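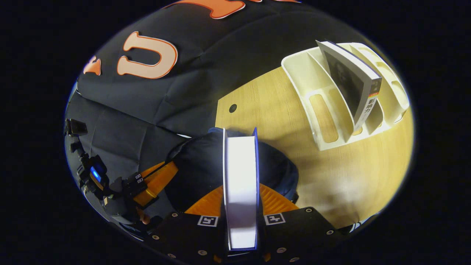 Dick, weiß und mit dunkelblauem Deckel: Ein Buch braucht Platz, auch im Leben.

Seit ich denken kann, höre ich, man müsse Bücher zu Ende lesen. Meine Großmutter sah das so, meine Deutschlehrerin auch, und wenn ich meine Freundin Ileana Preda richtig verstehe, gilt das in ihrer Familie bis heute als eine Art Tischmanieren: Was auf dem Teller liegt, wird gegessen. Ich halte das für Quatsch, und zwar für schädlichen.

Voriges Jahr im September habe ich einen Roman angefangen, den mir wirklich alle empfohlen hatten. Auf Seite 371 habe ich aufgehört. Da fehlten noch bis zu 13 Kapitel, so genau wollte ich es dann gar nicht mehr wissen. Der Held stand immer noch am Hafen und dachte an seinen Vater, und ich dachte inzwischen an meine Steuererklärung. Also zugeklappt, ins Regal, fertig. Schlechtes Gewissen? Zwei Tage lang, ja. Danach habe ich in einer Woche mehr gelesen als in den Monaten davor!

Denn so läuft das doch bei den meisten: Man quält sich mit einem Buch, mag es nicht weglegen, fängt aber auch kein neues an (das wäre ja Untreue), und abends liegt dann das Telefon in der Hand. Der angefangene Wälzer auf dem Nachttisch verhindert alle anderen. Hanne Savolainen, mit der ich mir lange ein Büro geteilt habe, hat mal ein ganzes Jahr lang gar nichts gelesen, weil sie mit einem Band über die Hanse nicht fertig wurde. Ein ganzes Jahr!

Jetzt kommt natürlich der Einwand, dass manche Bücher erst spät gut werden. Stimmt. Es gibt diese Romane, bei denen man sich durch das erste Drittel kämpft und hinterher dankbar ist. Mir ist das auch schon passiert, und vermutlich habe ich einiges verpasst. Aber ich verpasse sowieso fast alles, was je gedruckt wurde, da kommt es auf das eine Finale am Hafen wirklich nicht an. Und zurückholen kann man ein Buch immer. Eins habe ich nach zwölf Jahren wieder aus dem Regal gezogen und dann an einem Wochenende verschlungen, mit kalt gewordenem Tee daneben und ohne einmal ans Telefon zu gehen.

Bei Büchern, die man geschenkt bekommt, wird es allerdings heikel. Was sagt man, wenn der Schenkende fragt? Ich sage inzwischen: »Wir haben uns getrennt, aber im Guten.« Gaetano Santoro fand das beim letzten Mal überhaupt nicht lustig. Er hat mir trotzdem wieder eins geschenkt, diesmal ein dünnes.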